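Stop selling us the sealed box

Seven weeks with the Stuvbridge arm kit now and I keep having the same argument with Remo Lüthi, who thinks anything you have to bolt together yourself isn't a product. He wants a shell. Smooth white plastic, one plug, a logo. Fine. Price that out and come back to me.

My view: leave it open. Printed parts, plain extrusion, hex screws any hardware store can match. A finger cracks, you print a finger. Took me one evening, most of it waiting on the printer. The closed unit we had from Khurana before this went back for a bad cable and we lost most of September to it. For a cable!

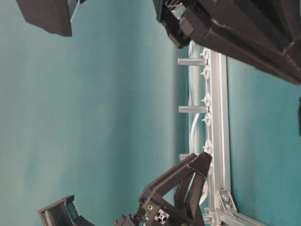 Silver rail, white cable run along it in clips, black printed gripper parts. All out where you can get at it.

Is it pretty, no. The manual is bad, the torque table is just missing, and Soledad Jara spent a whole afternoon on the phone to Liltlow about a bracket that turned out to be listed under the wrong name. They should be embarassed about that. Support shuts at 4 too.

But thats paperwork. Paperwork can be fixed by someone with a week free. A glued housing can't. If Stuvbridge listens to the Remos and puts a cover on the next version, I'd want it held on with screws, and I'd want the print files to stay up. Otherwise we'll keep this one going on spares.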